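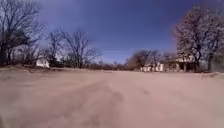 Skivville yard road – autonomous hauler route, monthly inspection
February 28, 2023

[x] Road surface passable. Dirt, as ever. Ruts faint.
[x] No lane markings. Bolix says the hauler doesn't need them. The rest of us never had them either.
[ ] Speed held to 8 mph past the houses. Log missing for January.
[x] Stop button tested from 20 feet. Worked on try 2.
[ ] Ride-along operator rested. Former drivers now "supervise", meaning they sit still all shift and go home stiff. Raised before.
[x] Radio check with Nandport dispatch.
[ ] Walkers warned before 1800 run. Sign still on order.

We use cookies to improve your visit. Accept | Settings

Related
Gatti loader: pre-shift checks
Nandport gate: who has the key now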